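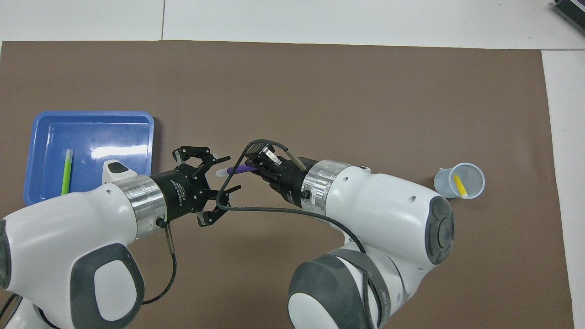 Braulio said the glue would never hold, and he said it with his mouth full, so Emiliano had to ask him to repeat it.

"The glue. On the vellum. It'll show through, and by December the whole thing will have curled up like a leaf."

Emiliano Bermúdez did not look up. He had the Grarport kit open on the kitchen counter, the one the magazine had called foolproof, and he was already on his third fold. The instructions were printed on the back of the box in type so small he suspected they were hoping people would give up. Step four said to score lightly. Lightly compared to what?

"Altlow makes a tape for vellum," Braulio said.

"Altlow makes a tape for everything. I bought the one for glitter paper. You remember how that went."

Braulio remembered. He still had glitter in his car.

The challenge was simple enough on paper. One card, two colors, no ribbon, and it had to arrive at the Escobedo shop before closing. The winner got a gift certificate for $78, an amount that had bothered Emiliano from the start. Why 78? It sounded like what was left over on somebody else's certificate. Last year there had been 3,413 entries, or so the shop claimed, and he didn't believe that either. He had been in that shop. It could hold maybe a dozen people if they all breathed in.

"So why enter?" Braulio asked.

Emiliano lined up the edge of the vellum with the edge of the cardstock, lost it, lined it up again. His mother had entered every year. She had never won a thing, and she had kept the rejected cards in a Wurkach boot box under the bed, every one addressed to people she meant to write to and didn't. Going through it in the spring he had found two with his name on them. Both were for birthdays. Both were blue and gray, and inside there was nothing but the date in pencil and a comma after his name.

He wasn't going to tell Braulio Camacho about the comma.

"It's something to do," he said.

"Blue and gray," Braulio said, leaning over. "Kind of gloomy for a card contest."

"It's a restrained palette."

"Did the box say that?"

"The box says it's foolproof."

He pressed the vellum down with his thumbs and held it while the clock on the stove went from 4:10 to 4:12. When he let go, one corner lifted, very slowly. Braulio watched it rise and reached for another cracker.

"There's still the glitter tape," he said.

Emiliano opened the drawer and started looking for it.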